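Correia Cabling Services
Weekly operations meeting, Friday, 8:30 a.m.

Present: Craig Gourlay (chair), Dorottya Simon, Wayne Whitlock, Orla Sheehan (minutes)
Apologies: Melquiades Galindo

1. Previous minutes
Accepted with one correction. Under item 4, "Odside riser B" should read "Odside riser D."

2. Odside campus, fiber backbone
WW reported that pulling is complete in risers A through C. Riser D is held up by a blocked conduit between the second and third floors. The building engineer has been given the location and will open the wall box Monday.
Of 2,248 terminations in the contract, 17 failed the first loss test. All 17 are in the same closet and were done from one batch of connectors. WW will re-terminate from new stock and retest both directions. Failed connectors to be bagged and kept for the supplier claim.
DS asked whether test results are being saved by closet or by day. WW confirmed by day. Agreed to change to by closet from next week, as the client's handover template requires it.
Action: WW to send retest results to DS.
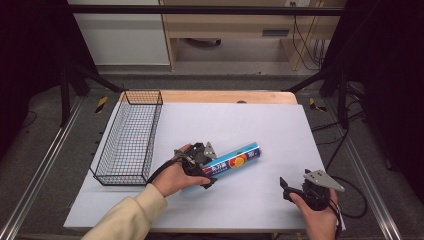 Blue canister on the white board, with the two hand-held grippers.

3. Stirby warehouse, access points
Client has asked for 40 ceiling drops in place of the 32 quoted. CG has priced the extra eight as a change order. No work on them until it is signed.
Lift rental ends in June. If the change order comes back late, the rental must be extended at the weekly rate. DS to add this cost to the change order as a separate line.
Action: DS to reissue the change order with the lift line included.

4. Materials
Stock of Category 6A plenum cable is below the reorder level. OS has a quote from Meltusell with a minimum order of 500 feet per color. White and blue needed, gray not needed this quarter.
CG approved the order. Delivery to the shop, not to site. The last site delivery was left at the wrong dock and took half a day to find.
Action: OS to place the order by noon.

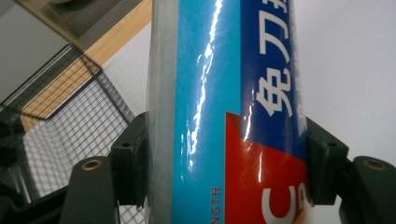 Can held upright between the gripper fingers, blue and red side.

5. Certification and training
MG's fiber tester card needs renewal. OS to book him on the next available course. WW's is current.
CG noted that two job folders came back without signed safety sheets. Folders without them will not be passed to billing.

6. Any other business
Van 2 ladder rack is loose on the driver's side. WW to take it in.
DS will be out Tuesday. Change order questions to CG.

Meeting closed 9:20 a.m. Next meeting same time next week, in the shop office.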